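Lindidik Releases Results of Gripper and Camera Comparison for Computer Disassembly

Narrow fingers and a wrist-mounted camera selected for the next stage of the Gronov project

Lindidik, a developer of handling systems for the electronics recovery industry, today released the results of a bench comparison of robot grippers and camera positions for work inside used desktop computers. The comparison was carried out under the Gronov project, a joint effort with the recycling operator Tekomlow, and ended in April.

The purpose of the comparison was to determine which combination of fingers and camera placement allows a robot arm to reach small parts on a motherboard while the board is still mounted in its chassis. Processors and memory modules are among the parts most often recovered for resale, and at Tekomlow's sites they are currently removed by hand. The company considers this step the slowest on its desktop line.

"Our operators do this work very well, but the volume of incoming machines has grown faster than our benches," said Ok-hee Ha, director of operations at Tekomlow. "We asked Lindidik to tell us plainly what an arm can and cannot reach inside a case. The answer had to come from machines of the kind we receive every day."

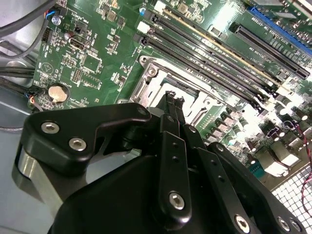 Lindidik compared five sets of fingers on the same arm. Two were standard parallel pads supplied for carton and tray handling. One was a soft finger set, and the remaining two were narrow machined fingers made by Heo, a tooling shop that has supplied Lindidik on earlier projects. Each set was asked to approach the processor socket, the memory slots and the battery holder, and to withdraw without touching neighboring parts.

A total of 439 approaches were recorded over the course of the comparison. An approach was counted as clean when the fingertips arrived at the intended point and the arm returned to its start position with no unplanned contact. The wide pads were withdrawn early from the socket trials, as they could not be brought between the socket and the nearest components at any wrist angle. The soft fingers were gentle on the board but bent when pressed against latches.

The narrow fingers performed best in all three locations. The shorter of the two sets from Heo held its position more firmly; the longer set reached deeper but showed more movement at the tip when loaded from the side.

"We removed as much material as we could near the tip and kept the stiffness further back," said Woo-jin Heo, founder of the tooling shop. "The fingers were redrawn three times during the project. The screws were the hardest part to place, as every screw head takes up room that the board does not give you."

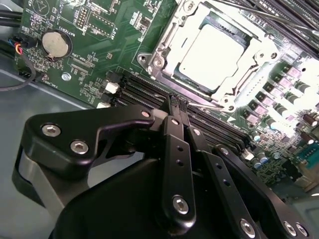 Gripper fingertips at the memory slots, just below the processor socket.

The second part of the comparison concerned cameras. Lindidik tested a fixed camera beside the work table, a small camera at the wrist, and the two used together. With the fixed camera alone, the arm was able to locate the chassis and the general area of the socket, but the arm itself often hid the final stretch of the approach. With the wrist camera alone, the fingertips and the socket were visible together, although bright metal surfaces on the board caused glare under the standard bench lamps.

Using both cameras gave the most dependable results. The fixed camera is now used to plan the path into the case, and control passes to the wrist camera for roughly the last 40 millimeters of travel. Switching between the two views added a short pause to each approach. Lindidik regards the pause as acceptable at this stage and expects to reduce it in a later release of its control software. 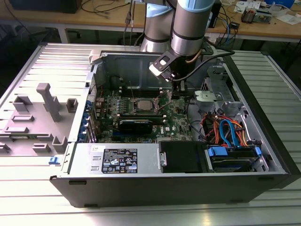
Cable management inside the case was the leading cause of failed approaches. Most desktop computers reach Tekomlow with their wiring in place, and the project team chose not to clear it in advance. In the tower used for the bench work, which is laid on its side on a ribbed aluminum table with the gray side panel set down to its left, red, orange and blue cables loop up from the drive bay toward the motherboard, and thin wires cross over the board as well. An arm approaching from above must pass between these obstacles and the drive cage. The path planner was revised twice to keep the wrist clear of loose wiring -- a change that lengthened the average approach but removed the most serious type of fault.

"Clearing the wires first would have given us better figures and a less useful result," said Mal-soon Um, lead engineer for the Gronov project at Lindidik. "The arm has to cope with the case as it arrives."

The comparison did not include the removal of heat sinks, and it did not address laptops or compact desktops. Lindidik intends to treat these as separate work.

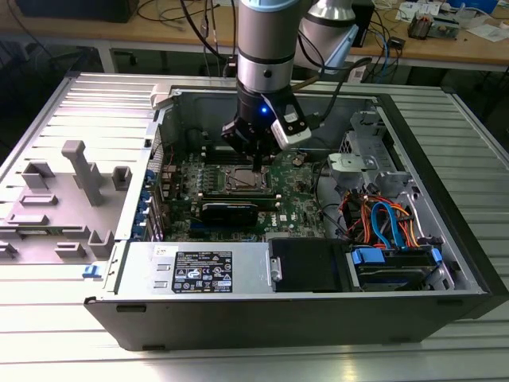

Next Steps

Lindidik will carry the shorter finger set and the combined camera arrangement into the next stage of the project, in which the arm will be required to open the socket lever and lift the processor. Ten desktop models have been chosen by Tekomlow for this stage, with differing board layouts and case depths. The test bench will also receive diffused lighting in place of the present lamps.

Jabari Muli, head of product at Lindidik, said the company would make no announcement on commercial availability until that stage is finished. "We have a finger that fits and a view that works," he said. "Force control at the socket is a separate question, and we intend to answer it before we discuss delivery dates."

A written summary of the methods, including drawings of the fingertip profiles -- but not the full control software -- is available to recycling operators and research groups on request.

About Lindidik

Lindidik designs robotic handling systems for the repair, reuse and recycling of electronic equipment. Its customers include refurbishers, parts dealers and municipal collection services.

About Tekomlow

Tekomlow collects and processes used office electronics and supplies tested components to the secondary market.

Media Contact

Babatunde Nwosu
Communications Office, Lindidik
Inquiries are answered Monday through Friday during business hours.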